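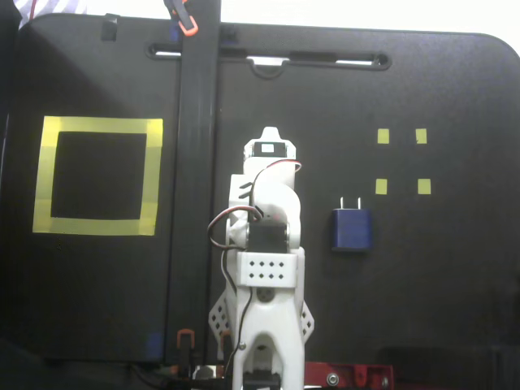 I picked glare for my project because I get headaches in the library, and I wanted to know if I was being a baby about it or if the desks really are that bad. Our campus library in Gerdale got new furniture last fall, and nearly all of it is white and very shiny. It looks great in the brochure! It's a lot less great when the sun comes around in the afternoon and you're trying to read a printed page with a bright patch sitting right next to it. Compare that with a big matte black top like the one in the photo, where the light mostly just stops. I'm not saying every desk should be black (I'll get to why I changed my mind on that), but the finish of a desk matters way more than I thought going in, and the finish is what most of this report is about.

So, the question I wrote on my proposal form was "Does the desk surface change how long people stay and how comfortable they say they are?" My advisor told me that was two questions, and that was fair. I kept both anyway.

I worked in five study rooms, four in the main library and one in Dandcombe Hall, which is the old building by the parking lot with the tall windows. The Dandcombe room still has its old brown desks, kind of dull and scratched up, and I wanted it in there as the odd one out. The others all have the new white ones except the Ventura Room, where somebody at some point put dark desk pads on everything and they never left.

The survey was a half sheet of paper. I asked where people were sitting, how their eyes felt, whether they had moved seats that day and why, and whether they had a lamp on. There was also a blank box for anything else, and oh boy did people use the box. I left stacks by the door of each room with a shoebox to drop them in, and over seven weeks I got 242 back. A few were drawings. I kept the drawings in the total if the top half was filled out.

The other part was a light meter, borrowed from the photo lab. I held it at about the height of a person's face and pointed it down at the desk, where a book would be, and then at the spot just past the book. The gap between those two numbers is what I was after. If the spot past the book is a whole lot brighter than the page, your eyes keep getting pulled over to it. I learned pretty quickly that you have to stand in the same place every time and not wear a white shirt, because the shirt bounces light onto everything. My first set of readings had to be thrown out for that exact reason and I was not happy about it.
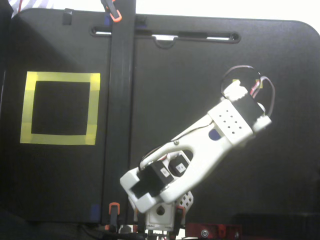 The shiny white desks came out worst whenever there was direct sun, and that part surprised no one I told. What did surprise me was the cloudy days. With the blinds up and a gray sky, the white desks were fine, and the people sitting at them were some of the happiest in the whole survey. They wrote stuff like "nice and bright" and "feels clean." So the color by itself isn't the villain. It's the shine plus a strong light coming in low, and if you take away either one the complaints mostly dry up.

The Ventura Room went the other way. Hardly any glare at all, but a lot of people said it made them sleepy, and a few said the white page looked too bright against the dark pad. I sat in there for a whole afternoon to see if I agreed and I kind of do. After a while the paper starts to feel like a little screen. This is where I gave up on my big plan of telling the college to make everything black.

Dandcombe won. I don't love that, since those desks wobble and one has gum under it that I suspect is older than me, but the replies from that room were the best for eye comfort by a good bit. The top is a middle brown and not shiny at all anymore. It's possible people are just fond of the room. It has the radiators and the good window seats, and I had no way to separate that out. If I did this again I'd want to swap desks between rooms and see if the scores followed the furniture.

We use cookies to improve your experience and to remember your settings. Accept all / Manage choices / Learn more

On how long people stay, I don't have much. I asked folks to write their arrival and leaving times and most of them only wrote the first one, which makes total sense now because they filled out the sheet when they sat down. I had 27 sheets with both times on them. You can't do a lot with that, so I'm leaving the chart out and calling this half of the question open.

I did try one cheap fix. The art store in town carries a matte paper called Clirberg that comes on a wide roll, and I laid sheets of it over a few of the white desks for the last stretch of the survey, tan on some and pale gray on the others. The tan got nicer comments. Keeping the paper flat was a pain, though. Clear tape made its own shiny line along the edge, which is pretty funny in a project about glare, and colored tape showed up so strongly that people commented on the tape and forgot to comment on the paper.

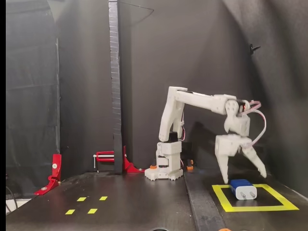

Fig. 3. Yellow tape on a dark gray tabletop.

If the library wants my opinion, I'd start with the blinds. The ones on the west side are stuck halfway in a couple of rooms and fixing them would cost a lot less than new furniture. After that, some plain desk pads in tan or light brown for the window rows, and leave the white desks in the middle of the room alone, because people like them there. I'd also ask the Ventura Room crowd before taking their dark pads away. Some of them were very protective.

Things I'd do differently: test the survey on a few friends first, put the leaving time question on a separate slip by the exit, and write down the weather every single day instead of trying to remember it later. I'd also ask about glasses. A bunch of people brought them up in the box and I never thought to make it a question.

The raw sheets are in a folder at the library front desk, and the meter readings are on the class drive under "glare final final." I'm planning to go back in June when the sun is higher and take the window readings over again.

Turned in 24/05/2024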